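Eltov Small Enterprise Relief Fund

From the Grerkent Business Reference, the open guide to public lending and trade support

We use cookies to remember your settings and to measure how our pages are read. By continuing to browse you accept their use. Manage preferences

The Eltov Small Enterprise Relief Fund is a public lending program that provides low-interest loans to small firms in the Eltov region following floods, fires and other declared emergencies.
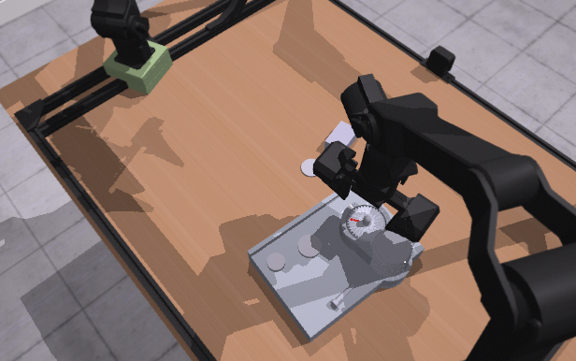

It is administered by the regional Office of Trade from its headquarters in Cesden, with a branch office in the river town of Lis. The fund lends directly to applicants and does not guarantee loans made by commercial banks.

Background

The fund was established after a November flood closed much of the commercial district of Lis. Many shops and workshops held property insurance that excluded rising water, and local banks were reluctant to lend to firms with no current income. The regional assembly first authorized a program of one-time grants. When the grant money ran out, the assembly replaced it with a permanent revolving fund, in which repayments on earlier loans pay for new ones.

Eligibility

An applicant must have been in business in the region before the emergency was declared and must show a loss of revenue or physical damage. Sole proprietors, partnerships and cooperatives may apply. Farms are covered under a separate agricultural program, except for those that sell most of their goods through a retail shop. Firms that own rental housing as their main activity are excluded.

Seasonal businesses were originally required to document a full year of sales. The rule was relaxed following complaints from guesthouse owners, and such firms may now submit records for a single season.

Loan terms

Loans are repaid over a period of seven years. No payments are due in the first two years, although interest accrues during that time. Borrowers may use the money for rent, wages, utilities, repairs and the replacement of stock. It may not be used to pay dividends or to refinance debt that was already overdue when the emergency began.

Applicants who need money quickly may request an advance of $1,000, which is released before the full application has been reviewed. The advance is added to the loan balance if the application is approved. If it is refused, the advance must be repaid without interest.

Administration

Applications are accepted online and at the Cesden and Lis offices. Each file is reviewed by two loan officers, one of whom examines the financial records while the other confirms the reported damage. Disagreements are referred to the director of the fund. Irina Bratu was appointed director after serving as head of the Lis branch, and under her direction the fund began publishing a monthly statement of loans approved, refused and awaiting review.

Criticism

Business associations in Grerkent have objected to the time taken to process applications, particularly those from owners who keep paper accounts. They have also argued that the personal guarantee required for larger loans discourages the firms most in need of help. The Office of Trade has responded that the guarantee protects the revolving fund from losses that would reduce later lending. A proposal to waive it for borrowers with a record of prompt repayment was sent to the regional assembly, which returned it for further study.

Related articles

Disaster lending
Revolving loan funds
Office of Trade (Eltov)
Economy of Cesden
Commercial flood insurance
Personal guarantees in small business credit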